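From: Eusebio Ortuño
To: homebrew-rice list
Date: Monday, April 22, 2019
Subject: Re: [rice] cloudy drinks in reused bottles, caps and headspace

On the weekend Kocabaş wrote:

> I have 9 bottles of the December batch left and I'm moving them
> into clear plastic so I can see the sediment. Two questions.
> Do the ribbed screw caps hold up to being opened and closed
> every day, and how much room do you leave at the top? I
> filled mine to the brim last time and had a mess in the door
> of the fridge. Also my labels keep sliding off.

Caps first. The plain ribbed ones are fine for a bottle you will finish in a week. I have reused the same set 13 times and threw out two, both because the threads had gone soft after I washed them too hot. Lukewarm water and a little dish soap is enough. Take the leftover neck ring off if it comes away easily, otherwise leave it alone. Digging at it with a knife scratches the neck and then the cap never sits right.

Headspace, I leave the whole neck and a little of the shoulder empty. For anything still working, leave more and loosen the cap once a day. If the bottle feels hard when you squeeze it, it needs to be let down. Do it over the sink.

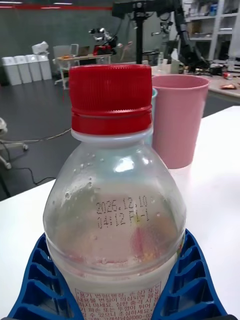
Labels are the part I have changed my mind on. I used to write everything on paper and tape it to the side, and by the second day in the fridge the tape let go. Paper labels are all right for the long text, but the date should go straight on the plastic, up high. Store bottles do it this way too: the small black stamp on the shoulder, 2026.12.10 with 04:12 F1-1 under it, can be read without turning the bottle around to find the label. I use a fine permanent marker on dry plastic and give it a minute before I touch it. Batch number on the second line. It comes off with rubbing alcohol when you want to reuse the bottle.

On clear plastic generally, yes, it helps with sediment, but keep it out of the light. I wrap mine in a Vestetex dish towel and stand them at the back of the bottom shelf. Turn them over slowly two or three times before pouring. Shaking makes foam and you lose the first cup.

The box of 400 spare caps from Prustik is still in my garage if anyone wants a handful. Pay the postage and they're yours.

Eusebio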